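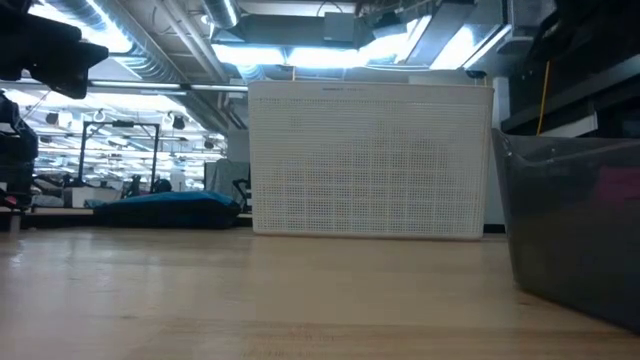 Open day at the Guérin laundry in Dosisville, got there late, parking was a mess. Tour starts in the sorting hall, very loud, then steam presses, then folding. They do sheets for 11 hotels. I've wanted a white mesh basket like the one on the wood table for ages, solid band round the rim, square holes, good for wet swim stuff. Shop was shut by the time I asked. Margaux Chevalier led our group, fast talker, knew her stains. Coffee was free, cake wasnt. Next one's in December, go early.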